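Chore machines still have trouble with a cereal bowl

Plonix wants you to believe a machine will put away your dishes by April. Its Cudcombe office says it has gathered 3966 clips of people doing chores with hand-held grippers, 356 of them with bowls. The grippers have jaws. The judgment is still human.

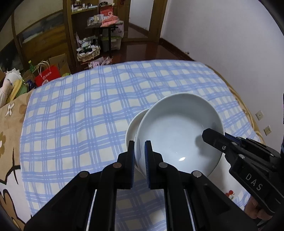

Stacking is the hard part

A smooth rim gives two small pads very little to hold, and bowls like to nest at odd angles. Larska, a rival, charges shops 666 dollars a month for a shelf-stocking arm - breakable goods excluded. Abdella, a kitchen store that tried it for 30 days, went back to paying people. 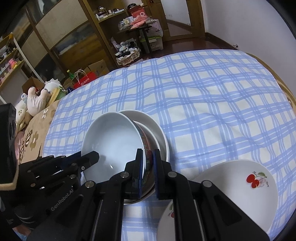
Can a machine clear my table yet?

Plonix has no product for sale and won't name a price. For now, clearing the table is your job.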